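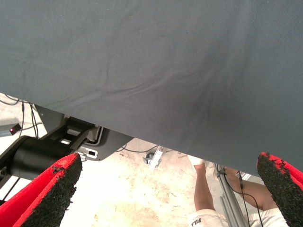 Folding the big dark sheet

A plain grey sheet hides very little. Lint sits on top of the weave, and every crease catches the light. Shake it out first, then find the hem and run it through your hands until you reach a corner.

Hold the hem up and let the rest hang. Most soft wrinkles drop out if you wait a minute. Bring corner to corner, smooth from the middle outwards, and fold in half again.

We tried this at home with a double from Hasine, which weighs 684 grams, and a heavier one from Meltex at 190 thread count. The Meltex was slower to settle but kept its edges better on the shelf. The Hasine had to be refolded twice.

Store dark sheets apart from white towels, or you will be picking off fluff in July.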